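Home & Housing | Local News

Skerine tenants to get new date for bedbug treatment after April mix-up

Residents of the Skerine apartments on the east side of Nekby will have their bedrooms treated for bedbugs in April after a first round was called off, the building's manager said.

The treatment covers 4 floors and was meant to be finished last month. Letters telling tenants how to prepare went to only part of the building, and the pest control firm, Somogyi, declined to start work in apartments that had not been made ready.

"We sent the crew home," said Edit Tóth, who runs the firm. "If one bedroom is prepared and the one next door isn't, you end up coming back and doing both."

A new letter went under doors this week. It asks tenants to strip beds, wash and dry linens on the hottest setting the fabric allows, and keep clean items in sealed plastic bags until the work is done. Furniture should be pulled away from the wall. Mattresses stay in the room.

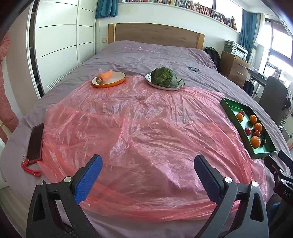 Tenants will need to be out of their apartments for four hours. Pets must leave too, and fish tanks have to be covered with the air pump turned off. A second visit will follow two weeks later to catch anything that has hatched in between.

Management had first planned to bill each household $750 if its apartment needed an extra visit. That charge has been dropped. Benedikt Wallner, the building manager, said the missed letters were the office's mistake and that tenants would not pay for it.

Yuxi Qin, who lives on the second floor, said she had already spent a weekend at the laundromat getting ready for the first date.

"I had everything in bags, and then there was a note on the front door saying it was off," she said. "I've been living out of those bags ever since."

Her neighbor Efe Babalola said he wants the hallway carpet treated as well. Wallner said the carpet is included, along with the storage cages in the basement.

Bedbugs are not known to spread disease, but their bites can itch for days. They hide in mattress seams, bed frames and baseboards and can be carried between apartments in bags and used furniture.

Tenants who cannot move furniture on their own can ask for help at the office, Room 919, before the end of the month. Copies of the letter are available there in Spanish and Chinese.

Contact the newsroom | Corrections | © Nekby local news. All rights reserved. | Back to top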